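Sort by colour last

Lovwood, May 18, 2024

Most advice on storing toy bricks, game pieces, craft parts and the rest begins with colour. You buy a set of boxes, you put the reds in one and the blues in another, and the shelf looks very smart when you have finished. I did it that way for years. I now think it is the wrong place to begin, and I want to set out why, as I have been asked about it twice since I wrote on drawer dividers in April.

The trouble with colour is that it is how we look at things on a shelf and seldom how we look for them. If I need a hinge from the construction set, I need a hinge. I would like a red one if the model is red, but a grey one will do until I find better. When everything is sorted by colour, the hinge could be in any of the boxes, and in each of them it lies among pieces of the same colour, so the eye gets no help at all. A small red piece in a box of red pieces is very hard to see. A small red piece in a box of hinges can be picked out from the other side of the table.

Annelore Wegener disagrees with me on this. She ran the toy library in Kleinschmidt for eight years and sorted by colour the whole time. Her argument is that children under five do not know what a hinge is, but they do know red, and they can put red things in a red box without being shown twice. I accept that for small children. A system which the people using it can keep going is better than a clever one which falls apart by teatime. But most of us are not running a toy library, and most of the collections I see belong to people of nine or forty-nine who know perfectly well what they have got.

My second complaint is about the boxes themselves. People buy too many, and they buy them too small. The usual starter pack from Porkus has 74 compartments, and I have yet to meet anyone who could tell me what was in more than half of them. A compartment you cannot remember is no use. You end up opening lids one after another, and at that point a biscuit tin would have served you as well.

What works better is a few large boxes and a tray. The boxes should be clear, so that you can see from the side how full they are and what sort of thing is in them. The tray should be shallow, and it should be kept for whatever you are working with at the moment. I would also put something down on the table first, a mat or an old towel, to stop small parts skating off the edge and to show you where the work ends and the rest of the table begins.

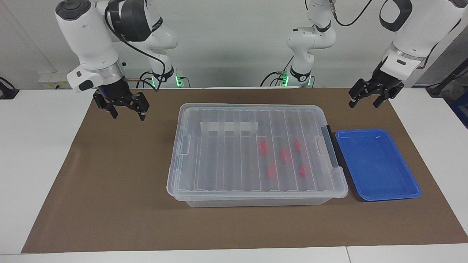 The tray matters more than the boxes, in my view, and it is the part people leave out. Without one, you work straight from the box. You tip it, you rake through it with your fingers, you take out six things when you wanted two, and the other four stay on the table until somebody puts a mug on them. With a tray, you take out what you think you need and close the box. At the end there is one place to clear. If the tray is full when you stop for the night, you can lift it on to a shelf as it is and go on the next day.

A large box with only a few pieces in it is nothing to be ashamed of. I mention it as I have had letters on this very point, from readers who feel that a box ought to be full before it has earned its space. Lutz Hamann wrote to say that he cannot rest until each box is packed to the lid - he combines and recombines them every winter to get there. I think he is making work for himself. A full box is hard to search and hard to close, and it has no room for the next thing that turns up under the sofa. Leave it half empty and it will fill by itself.

Labels are another matter on which I have changed my mind. I used to print them. I had a machine for it and I was proud of the results, but a printed label is so neat that one does not like to peel it off, and so the contents change and the label stays. For 3 months I had a box marked AXLES which held nothing but wheels. Now I use masking tape and a pencil. It looks poor and it is always right.

As for money, there is no need to spend much. The stackable sets from Zatness are well made, but they only stack with each other, and once you have started you are tied to them. Ordinary clear boxes with flat lids will do, provided you get them all in the same size. For a collection of 500 pieces or so I would not want more than four. If a box gets too heavy for a child to carry, it should be split, and not before.

Colour does have its place, and I said at the top that I would put it last, which is different from throwing it out. Once you have sorted by kind, and you find that one kind has grown so large that you cannot see the bottom of the box, then divide that one by colour if you like. Plain bricks are the obvious case. There are always more of them than anything else, and they are all much the same apart from the colour, so it is a fair way to split them.

Wheels I would leave together. They are nearly all black anyway, and what you want to know about a wheel is whether it fits the axle.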